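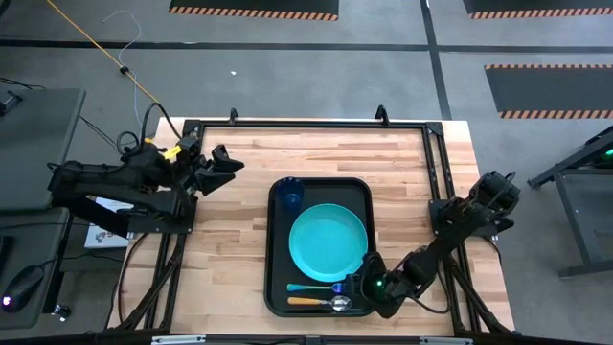 Prato turquesa, copo azul-escuro, garfo e colher sobre um tabuleiro preto.

O almoço que cabe num tabuleiro

Texto de Elsie Haslam
10 de fevereiro de 2026

Quando vim viver para Portugal, a primeira palavra de cozinha que aprendi mal foi "tabuleiro". No meu dicionário estava ao lado do xadrez, e durante semanas pensei que a minha senhoria, ao pedir-me que lhe passasse o tabuleiro, queria jogar. Queria levar a sopa para a varanda. Peço desculpa aos leitores por começar com uma história minha, mas foi por causa dela que comecei a reparar em como as pessoas levam a comida da cozinha até ao sítio onde comem, e no que põem em cima.

Em casa dos meus pais não havia tabuleiros, ou melhor, havia um, muito grande, que servia para o Natal e no resto do ano ficava de pé entre o frigorífico e a parede. Comia-se à mesa. Quem estava doente comia na cama, e nesse caso vinha tudo em duas viagens, primeiro a tigela, depois o pão. Hoje como quase sempre sozinha ao meio-dia, numa mesa de madeira onde também trabalho, e o tabuleiro tornou-se o meu modo de dizer que a manhã acabou. Afasto os papéis, pouso o tabuleiro no meio, e o espaço que ele ocupa é o espaço do almoço.

A ordem que uso é simples e não pretende ensinar ninguém. O prato fica no centro e toma quase todo o lugar. O copo vai para o canto de cima, à esquerda. O garfo e a colher ficam deitados na parte de baixo, um por cima do outro, com os cabos para o mesmo lado. Sei que os manuais portugueses mandam pôr os talheres na vertical, garfo à esquerda, faca à direita, e que o copo fica à direita. Mas os manuais pensam em mesas, e num tabuleiro com um prato de aba larga sobra muito pouco dos lados. Deitados em baixo, os talheres cabem.

O copo à esquerda já me valeu uma discussão. A minha vizinha do segundo andar, que trabalhou muitos anos numa pensão em Brisulo, acha que é um erro grave. Disse-me que o copo se põe do lado da mão que o agarra, e que à esquerda se entorna quando a pessoa vai buscar o pão. Eu respondi que o pão fica fora do tabuleiro. Ela olhou para mim com bastante pena e mudámos de assunto.

Foi ela, apesar disso, quem me falou da Nillalari, uma loja pequena perto do mercado onde se vendem peças soltas. Entra-se por um corredor e depois há duas salas, uma só com pratos e outra com tudo o que acompanha os pratos. Não há serviços completos. A dona compra restos de coleções e fins de armazém, e mistura tudo nas prateleiras por cor, o que para mim, que nunca tive um serviço a condizer, foi um grande alívio. Há uma prateleira dos verdes e azuis que vai desde um tom quase cinzento até ao turquesa forte, e as pessoas ficam paradas diante dela mais tempo do que pensavam ficar.

Perguntei à dona que tabuleiro é que se vende melhor. Os pretos, respondeu logo. Durante muito tempo teve os de flores e os que imitavam madeira, e agora quase não os encomenda. O preto suja-se com a farinha e com o açúcar, e vê-se nele qualquer gota seca, mas as cores em cima ficam muito vivas. Ela mostrou-me com um prato turquesa que tinha à mão: primeiro sobre o balcão claro, depois sobre um tabuleiro preto. No balcão era um prato bonito. No tabuleiro parecia que alguém tinha acendido uma luz por baixo.

Comprei nesse dia um tabuleiro da Rizzi, retangular, com os cantos arredondados e o rebordo um pouco levantado. Do rebordo quero falar com mais demora, pois é nele que está a diferença entre um tabuleiro e uma tábua. Se é baixo demais, a colher escorrega no primeiro degrau. Se é alto demais, o pulso bate nele quando se corta a carne, e acaba-se por tirar o prato para fora e comer ao lado, com o tabuleiro vazio a olhar para nós. O meu tem a altura de um dedo deitado. Os cantos redondos também têm a sua razão, que só descobri ao lavá-lo: a esponja passa sem parar e não fica nada preso.

O peso é outra questão de que se fala pouco nas lojas. O meu pesa 600 gramas, sei porque o pus na balança da cozinha, por curiosidade. Com o prato cheio, o copo com água e os talheres, a balança marcou 2170. Parece pouco quando se escreve, mas levado com as duas mãos, do fogão até à mesa, passando por uma porta que fecha sozinha, já é uma coisa que pede atenção. Quem tem as mãos fracas deve experimentar na loja com qualquer coisa em cima, nem que seja a própria mala. A dona da Nillalari deixa.

Passemos aos talheres. Cresci com a ideia de que os talheres de cabo colorido eram para crianças ou para piqueniques. Na gaveta dos adultos era tudo metal, e cada peça igual à outra. Por isso hesitei muito diante de uma caixa onde estavam garfos de cabo azul-claro misturados com colheres de cabo cor de laranja, quase amarelo. Levei um de cada. Pensei devolvê-los. Agora são os únicos que uso durante a semana, e quando tenho visitas são os primeiros a desaparecer da gaveta, de maneira que acabo eu com os de metal.

Há uma vantagem que não esperava. Com os cabos de cores diferentes não preciso de olhar para a ponta: laranja é colher, azul é garfo. Uma amiga que cuida do pai, em Zovonlow, contou-me que fez a mesma coisa em casa dele. O pai vê mal, e num tabuleiro escuro o prato claro e os cabos vivos encontram-se depressa. Antes ela servia-lhe num prato branco sobre uma toalha branca, e ele procurava o garfo com os dedos, devagar, à volta do prato inteiro. Agora come mais e reclama menos do almoço, embora continue a reclamar do sal.

Falta o copo. Gosto dos copos translúcidos de cor escura e sei que muita gente não gosta. O argumento contra é que não se vê bem o que está lá dentro, e que a água num copo azul-escuro parece sempre tinta. É verdade. Mas ao lado do turquesa o azul-escuro descansa os olhos, e um copo transparente, num tabuleiro preto, quase desaparece. Já virei um com a manga exatamente assim. O que procuro num copo de tabuleiro é que seja baixo e que tenha o fundo largo. Os altos e finos são para as mesas firmes.

Sobre o prato há só uma regra que sigo, e aprendi-a com um erro. O prato deve ser pouco fundo, mas não plano, com uma aba larga à volta. A aba dá lugar para o polegar quando é preciso levantar o prato de cima do tabuleiro, e dá também lugar para as espinhas, os caroços, a casca do limão. O erro foi um prato plano, muito elegante, que comprei antes deste. Servi nele um arroz de tomate como deve ser, malandrinho, e ao chegar à mesa tinha o arroz num lado e o tomate em todo o tabuleiro.

Em 15 minutos faz-se um almoço para este conjunto. O que mais repito é grão com espinafres e um ovo escalfado em cima. Aqueço azeite com alho e uma folha de louro, deito o grão já cozido e escorrido, deixo-o ganhar um pouco de cor, junto os espinafres e tapo. O ovo vai à parte, em água com uma gota de vinagre, mas sem ferver com força. Para o grão uso o garfo, e a colher fica para o molho que sobra no fundo. No prato turquesa o amarelo da gema fica uma beleza, e não tenho vergonha de dizer que isso conta para mim.

Depois lavo tudo pela ordem em que saiu: copo, talheres, prato. O tabuleiro é o último e seca de pé, encostado à parede, com um pano por baixo. Se o deixo deitado na bancada, começo a pousar nele as chaves, as cartas, uma cebola, e no dia seguinte preciso de 10 minutos para o libertar. A madeira clara da minha mesa, que tem tiras mais pálidas e outras cor de mel, limpa-se só com um pano bem torcido. Em abril passo-lhe óleo, quando já se pode deixar a janela aberta durante a noite.

A minha vizinha veio cá almoçar na semana passada. Fiz dois tabuleiros. No dela pus o copo à direita.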